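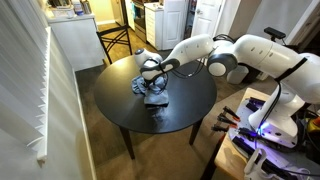 Bogdan Căpraru a écrit :
> Faut-il laver la laine neuve avant de mesurer l'échantillon ? Chez Flostura on m'a répondu que non.

Bonjour Bogdan, 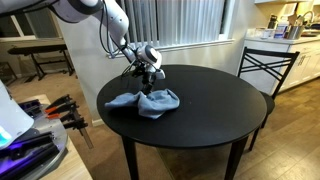 Pour la laine Cronin, je lave toujours l'échantillon, car elle s'élargit de 2 cm chez moi. Je le fais sécher à plat, sans tirer. Un tissu bleu clair mis en tas, comme sur la table noire, garde ses plis et la mesure devient fausse.

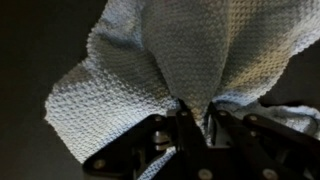

Ojārs Krūmiņa me signale aussi que le bain numéro 328 déteint un peu, donc il faut le laver seul.

Cordialement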